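Marble Table Care: Which Tips Are Worth Your Time

Every spring the same advice goes around about marble tables, and most of it is written by people selling something. I have owned stone tops for years and tried a good deal of it. My results were mixed.

Start with sealer. Lockyer sells a small bottle and says one coat covers 55 square feet. Maybe it does. I never got that far out of it. A sealer slows down oil and coffee. It does nothing about lemon juice or vinegar, which etch the polish, and an etch mark is damage to the stone, so you can't wipe it off. Anyone who tells you a sealed top is safe from salad dressing should be asked to try it on their own table.

Daily cleaning is warm water, a drop of dish soap and a soft cloth, then a dry towel. The Merinier stone spray costs 8 dollars and I could not tell the difference.

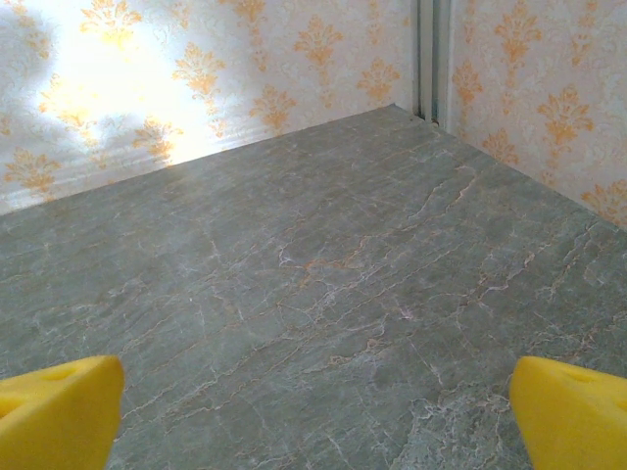 Scratches are where the worst tips live. Baking soda paste gets recommended everywhere, and on a polished top it can leave a dull patch bigger than the scratch you started with. Before you rub anything, make sure you have a scratch at all. On a gray top with thin white and rust-orange veins running across it, half of what people call scratches are just veins. Drag a fingernail over the line. If it catches, look closer, though a natural pit can catch too. If it doesn't, leave it alone. The same goes for orange streaks, which I have seen people attack with bleach. Don't.

As for polishing it yourself, the kits come with pads up to 3000 grit and a cheerful leaflet. I did one corner and it came out shinier than the rest of the table, so now I have a shiny corner. A deep scratch is a job for a stone shop. Get two prices.

If the table sits in a corner, pull it out an inch or so from the wallpaper. Wiping stone pushes water toward the back edge, and the paper will stain long before the marble does.

Felt pads under lamps and bowls are worth buying. Any brand will do.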